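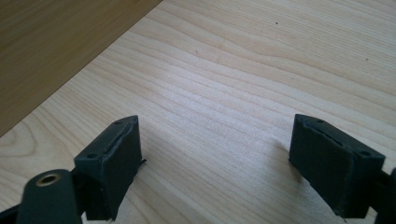

The Kotitz notice is a style of death announcement once customary in the river town of Kotitz, known for its brevity and its frankness about the deceased's debts. It was read aloud at the market gate, then pinned up for four weeks, by which time most of the debts had been disputed.

A notice gave the name, the trade and the surviving relatives, ranked by how often they visited. Praise was limited to 2 lines. Families wanting a third paid extra, and many did.

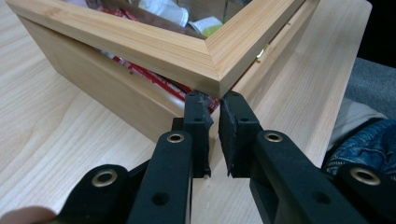
Wooden box with a mitered lid

The parish archive at Skollov holds 377 notices, mostly from January, a hard month in Kotitz. The neighboring village of Wutell claims to have had more than 1,000, all lost in a flood that Kotitz does not remember.

The custom faded once newspapers began charging by the word — a system that favored the Kotitz style but not its opinions.

See also: Death notice; Eulogy; Wutell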